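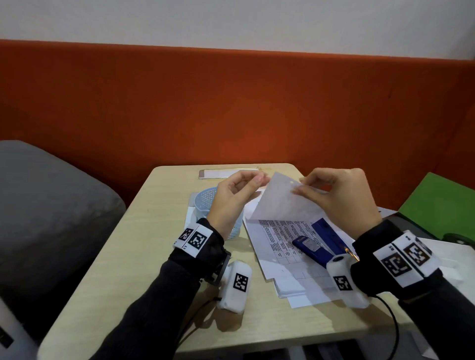

Stapling printed tables: sort first or staple as you go?

opartanen
Booth table, loose stack of punched sheets with grid tables on them. I lift each sheet off by the top corner and the right side so two don't come up together. The full job is 155 sheets in sets of five. Is there a faster order of work?

liltari_desk
Fan the stack before you start. Yours is fanned a little already, but the angles are uneven. Sort everything into sets, then staple in one pass.

mabula_s
Disagree. On a table that size, 31 unstapled sets will slide into each other. Finish one set, staple it, put it face down.

liltari_desk
Crosswise stacking prevents that.

mabula_s
Until someone leans on the table. Also move the stapler off the paper. It dents the top sheet.

opartanen
Paper is 80 gsm, no dents so far. The blue basket can go on the seat to free up space.

suominen44
Check that the punched holes line up before stapling. A skewed set won't sit flat in a binder.

opartanen
Will try crosswise on the first ten sets and post times.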